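Open day at Skovbridge, March 21, 2021

I had been looking forward to this since February, and it was even better than I hoped! Skovbridge opens its assembly rooms to visitors once a year, and this time the subject was plastic furniture: stools, stands, all the white molded stuff you own and never turn over.

Well, turn it over. The underside is where the good part is.

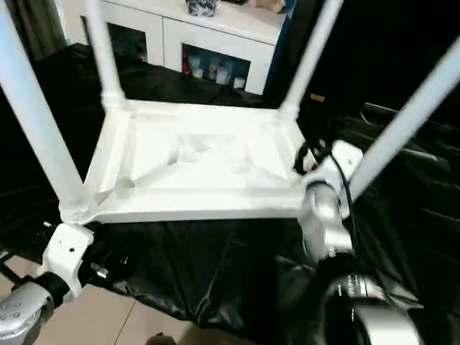
Trudy Brunton showed us around and clearly loves ribs (the plastic kind). A flat seat with nothing under it would sag, she told us, so the mold adds thin walls running corner to corner, and those take the weight. The legs go into sockets at the corners, and a good socket needs no glue at all. I got to push a spare leg home myself and it took more muscle than I expected.

Next came the bigger pieces, with poles that stand up from a ribbed base.

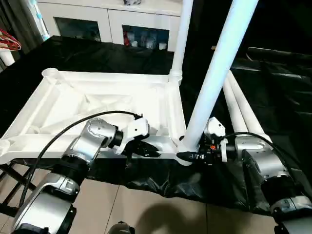
2 min read

Black sheeting goes down before any of this work starts, and I loved how the white parts showed up against it. We talked a long time about which pole to fit first. Trudy goes corner by corner, my neighbor from the Manari club does opposite corners, and they did not settle it.

There was also plenty of chat about recesses, and how a curved one is easier to wipe out than a square one.
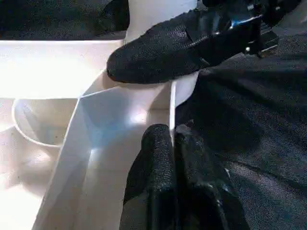 Mei-kuen Chiu wrote to me afterward that she does opposite corners too, "and press each pole halfway before you finish any of them, or the last one fights you." She is going to the Clavuvholm day next and has promised me notes.

Parking was free, and the coffee was good.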